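**Ticket:** Tabletop wobble and cup tipping, Pemitz table with grommet hole
**Status:** Open, downgraded from "return requested"
**Opened:** 5 September 2024

### What was reported

Table rocks when anything is set down near the far edge. A plastic cup with a toothbrush and toothpaste in it falls over "for no reason." Buyer's note says the top is warped and asks for a new one.

I don't buy warped. I've read that word on a lot of tickets and most of the time the top is fine and the floor isn't. But it has to be checked, so I checked it.

### Check 1: is the top flat?

Laid a metal straightedge corner to corner, both ways, then along all the edges. No light under it anywhere except right at the rounded corners, where there's supposed to be a gap. Rolled a marble from the middle. It wandered toward the grommet hole and stopped short.

Result: flat enough. The marble test proves nothing much, by the way. The Grutness care sheet recommends it and I did it so I could say I did it.

### Check 2: is it the top or what's under it?

Pressed down on the far edge with the clamps loose. It moved. Tightened both clamps on the near edge by hand, pressed again. It still moved, less. Tightened them with the key, pressed again, and it stopped.

So the clamps were hand-tight only. The Pemitz leaflet says "secure firmly," and that could mean anything. The buyer says they were tightened on day one. Maybe. Wood settles and so do rubber pads, but in my experience "tightened on day one" means somebody turned them until their fingers got tired.

Result: rocking gone with the clamps done up properly. Will it stay gone? I'd like to see it after a week before I call it fixed.

### Check 3: the cup

This is the part I expected to be nonsense, and it's partly nonsense.

The cup is a clear plastic one, light as anything. Empty, it stands up fine. Brush only, fine. Toothpaste only, leaning to one side, it stands but goes over with a light tap. With both in, it depends on how they lean:

| Contents | How they lean | Knocks before it fell |
|---|---|---|
| Brush only | either way | didn't fall in 40 |
| Toothpaste only | to one side | 2 |
| Both | same side | 2 |
| Both | opposite sides | 8 |

A knock here is one tap on the table leg with a rubber mallet. It isn't science. I tried to tap the same way each time and I'm sure I didn't.

The support forum answer, copied into this ticket by somebody before me, was to buy the Sondum weighted holder. I'm against that as a first step. You don't sell a person a second holder to fix a table, and I haven't seen anything from Sondum that shows the weight makes a difference. If a cheap cup stays up on a steady table, the cup isn't the fault.

### Check 4: does it matter where the cup sits?

Moved it around with the clamps tight. Near edge, middle, far edge next to the hole. Same arrangement in the cup each time, toothpaste one way and brush the other.
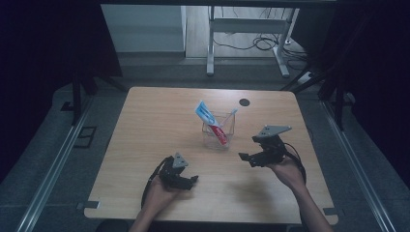 Middle was best, by a little. Next to the hole was worst, and I put that down to the cup's base catching the rim when it gets pushed. Somebody at Nyarko suggested a rubber mat. I tried one. It stopped the sliding and did nothing for the tipping — a tall tube of toothpaste in a light cup will tip on a mat just as happily.

### Where this leaves us

- Top is not warped. No replacement.
- Both clamps need the key, not fingers. Send the buyer the key size, because the leaflet leaves it out.
- Keep the cup off the grommet hole.
- Toothpaste and brush should lean in opposite directions.
- No new holder for now.

The buyer has written back to say the clamps were "definitely tight" and that the cup fell over again last night. I've asked whether the key was used and how full the tube was. A full tube is a good bit heavier up top than one that's half gone, and I didn't test that.

### To do

- [x] Retighten clamps
- [x] Repeat cup test in three spots
- [ ] Recheck clamps after 7 days
- [ ] Repeat cup test with a nearly empty tube
- [ ] Find out why the May ticket on this same table was closed with no notes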